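Hand-held gripper: jaws don't close parallel after reprint, one pad touches first

Posted in Home Automation and Robot Builds
Tags: gripper, 3D printing, linkage, calibration

Zlatko Georgiev
Posts: 20

I am building a hand-held two-finger gripper at home, trigger operated, with a camera looking down past the fingers. The plan is to use it for recording demonstrations first and then put the same fingers on a small arm later. The linkage is the usual pair of mirrored four-bars driven by two meshed gears, one of which is pulled by the trigger cable. Files are my own, loosely based on the Elleck gripper but with wider fingers.

The first set of prints worked well enough. In September I reprinted everything in black, with new finger pads, and since then the jaws do not meet correctly. The left finger arrives at the center line before the right one, and when they do touch, the contact is at the front edge only. With a 3 mm feeler gauge between the pads at the back there is still play. If I squeeze harder the gap at the back closes, but then the fingers twist and the object rotates in the grip.

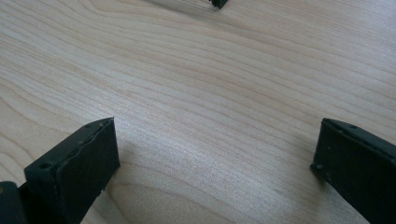 The fingers are held by two screws each, and the holes in the finger are a clearance fit, so there is some adjustment, but not enough to take out the whole error. I have already swapped the left and right fingers. The fault stayed on the same side of the body, so I assume the fingers themselves are fine.

Other details that may matter. The gears are printed, module 1, and were printed flat. Pivot pins are 3 mm steel dowels running directly in plastic with no bushings. The return spring is on the right-hand gear only. Total opening is 100 mm measured at the pads. Slicer settings are unchanged from the first set except for the filament, which is now Miltton black instead of the gray I had before.

Is this a gear timing problem, or something in the pivots? I would like to avoid reprinting the body again. It takes most of a day and I have already done it once for no improvement.

tolerance_stack
Posts: 100+

You have two separate faults and should fix them in order.

One finger reaching center early is timing. If the gears are one tooth out, you would see it at full opening as well: measure from the center line of the body to each pad with the trigger released. A whole tooth on a module 1 gear is 3.14 mm at the pitch circle, and the lever ratio makes it larger at the fingertip, so it is hard to miss. If the difference is smaller than that, the gears are meshed correctly and what you are seeing is backlash. The spring on one side makes this worse. It preloads the right gear and leaves the left side free to float through whatever clearance the teeth have.

Contact at the front edge only is an angle error, and gears cannot cause that in a four-bar as long as the pivots are good. The finger angle is set by the two links. If one link is longer than the other between hole centers, or the holes are oval, the finger toes in. Check the links before anything else. Stack all four on two dowels. If they will not go on together, you have your answer.

Black and gray from the same brand can shrink differently, and holes are where you notice it. Print the holes undersize and ream them with a 3 mm reamer. Drilling printed plastic gives you a hole that is neither round nor straight. After that, if there is still an angle error, a strip of tape behind the pad will take out the last of it — put it under the back edge if the fronts touch first.

Do not correct it at the finger screws. They will hold until the first time you drop it.

Zlatko Georgiev
Posts: 20

Stacked the links on Tuesday. Three go on together, the fourth does not, and it is the lower left one. Full opening is even on both sides within what I can read on a ruler, so the teeth are in the right place. I will reprint that link with the holes undersize and order a reamer.

One more thing about the spring. Would you move it to the center between the two links, or fit a second one on the left?

tolerance_stack
Posts: 100+

A second one on the left, the same as the first. With a center spring you have to find anchor points that clear the links at full close, and on a body that narrow you will not have the room. Two matching springs will double your trigger force, so go down in wire size. Note that this will not remove the backlash. It only makes it symmetrical at rest. When gripping, the load takes it up anyway.

Print all four links again, in one job and in the same orientation. One new link among three old ones may put you back where you started.

delic_fan
Posts: 5

I had the same thing with a Delić kit and just sanded the pads until they met. Took five minutes. Works fine for picking up blocks, never tried anything heavier.

You could also buy the Nonero metal gears if yours are printed, they are supposed to be better. I don't know if they come in module 1.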